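Qudah publishes revised storage guidance for tall containers and long cartons in small kitchens
Press release
For immediate release, November

Qudah, the household storage supplier based in Clarkach, has published a revised edition of its guidance on storing mixed packaging in small kitchens. The document replaces the edition issued when the Postden range of baskets and shelf inserts was introduced. It applies to domestic kitchens, shared kitchens and staff rooms with limited shelf depth.

The revision covers two classes of packaging that the earlier edition treated together. Class A consists of upright cylindrical containers, including tall cans. Class B consists of cartons whose length is more than twice their width. Class A items are to be stored upright, one deep, with the main label facing the front of the shelf. Class B items may be stored flat or at an angle in an open basket, provided that the printed end remains legible from the normal standing position.

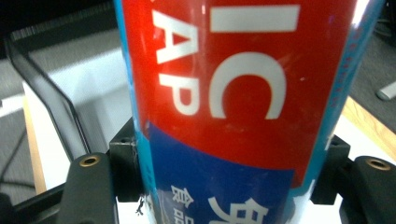
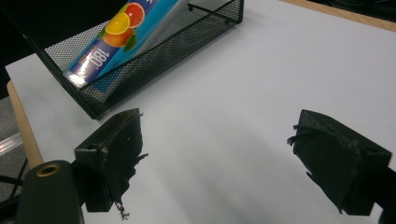 Tall can with a red and blue label (first picture); long box in a black wire mesh basket (second picture).

Reading time: 2 minutes

Labels on cylindrical containers are subject to wear where they rub against neighbouring items. The guidance recommends that a container with a scuffed or torn label be moved to the end of the row and used first. Where the contents can no longer be identified from the label, a plain adhesive marker should be fixed to the lid.

For cartons, the guidance sets out basket selection by internal length. A carton may project above the rim of the basket but should not project beyond the edge of the shelf. Mesh baskets are preferred to solid-sided boxes for mixed cartons, as the contents can be checked from the side. Baskets should be emptied and wiped when the shelf is cleaned.

The text was prepared after a review of 3250 enquiries received by the Qudah customer desk. Storage of long cartons was the most frequent subject. The revised edition contains 11 sections and a fold-out shelf plan. Some 200 printed copies will be held at the Ondness showroom for collection, and the text will be supplied in electronic form on request.

The dimensions of the Postden baskets are unchanged. Customers who hold the earlier edition do not need to replace any fittings.

Notes to editors

Qudah supplies baskets, shelf inserts and drawer dividers for domestic use. Postden is a product range of Qudah.

Enquiries: Press Desk, Qudah, Clarkach

Ends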